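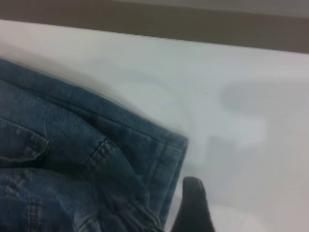

The hemmed edge of a piece of folded denim, with one finger of the gripper beside it.

Venby folding arm, tested on a real family's laundry

By Marijke Baert

For 18 days I had a robot arm on the white table in our utility room. It is called the Venby, it is made by a small company with the name Okora, and its job is to fold clothes. I did not buy it. The shop Verhoeven lends out one machine to people who are thinking about it, and I asked to be on the list. They did not read this review before I put it here.

I want to answer one question, the same one my sister asks me every time she comes on Sunday: can a machine do this chore now, or is it still too early? My answer is at the end, but if you only fold towels you may stop after the next part.

What it does well

Towels. Also pillowcases, tea towels and cloth napkins. Everything that is a rectangle and has one thickness. You put a towel flat on the table, more or less in the middle, you press the button, and the arm takes the near corner and brings it over. After this it makes a second fold and pushes the towel to the side with the flat of the fingers. The result is as good as mine. My husband Ward Hermans says it is better than mine, but he has never folded a towel in thirds, so I do not count his opinion.

T-shirts are good too if they are of cotton and not too small. Children's shirts were a problem in the first week. Then I found in the settings that you can tell the machine the smallest size of cloth it must expect, and after this change it left fewer of them on the table. I don't understand why this setting is so deep in the menu.

The arm is quiet. I could hear the radio while it worked, and the dog came to look only on the first day.

Jeans

I have to write more about jeans, because the website of the machine promises them and because we are a family that wears almost nothing else.

Denim is difficult for a gripper in a way I had not thought about before. When I fold jeans, I feel with my fingers where the leg is double and where it is a seam, and I do not look. The machine has to look. It has a camera close to the fingers, and you can follow the picture on your phone, so I spent more evenings than I want to admit watching denim from very near. A seam with two rows of light thread is a ridge, and it has a shadow next to it. A crease also has a shadow next to it. For me these are two different things. For the Venby I believe they are often the same thing, and it goes to the crease.

The hem is the better place to take hold. It has a clean border, it is stiff, and a finger can go under it if the table is smooth. When the Venby came to the hem from the side and slowly, it had success with most of our jeans. When the cloth was lying bunched and the hem was turned to the wall, it tried three times, then it stopped and the lamp became orange. You must then go and turn the jeans yourself. I asked Verhoeven if this is normal and they answered that the manual says "present the garment open." If I have presented the garment open, I have already done half of the folding.

There is a second difficulty, which is thickness. At the place where pocket, seam and waistband come together, there are many layers, and the fingers open only so wide. With my son's jeans there was no problem. With Ward's work trousers the arm lifted the top layer and left the rest behind, and the trousers came out looking like someone had stepped out of them.

The table and the light

Okora recommends a smooth, pale table, and I agree. I tried it also on our wooden kitchen table and it was clearly worse with everything brown or gray. Put your lamp high. With a low lamp the arm throws its own shadow on the table, and I had the impression that it hesitated more, though I can't prove this.

You also need to leave room behind the table. The elbow of the arm goes further back than you expect, and I have a small mark on my wall from the second evening.

Time and money

One towel takes 35 seconds. I can fold one in much less, but I am not in the room while the machine does it, and this is the real advantage. Only, you have to put each piece on the table by hand, because it does not take clothes out of a basket. So you are in the room anyway. Okora sells a feeder with the name Wesilel that should solve this for flat laundry. I did not test it and Verhoeven did not have it in the shop in October.

The price of the arm is 2,401 euros without the feeder. For a guest house with many towels and a person who is already standing there, I can see that it makes sense. My cousin works in a hotel laundry and she was more interested than I was. She asked good questions about fitted sheets, and the answer to all of them was no.

Good points: quiet, careful with fabric (I found no pulled threads), very neat towels, clear orange lamp when it needs help.

Bad points: jeans only when they lie well, no socks at all, settings hidden too deep, you feed it by hand, the price.

So, to my sister: for towels yes, for the basket of a family not yet. I gave the machine back to Verhoeven and I would borrow it again in a year or two, if they improve how it finds the edge of a thick cloth. Three stars of five. If someone has used the Venby together with the Wesilel, please write below how it goes with pillowcases that have buttons.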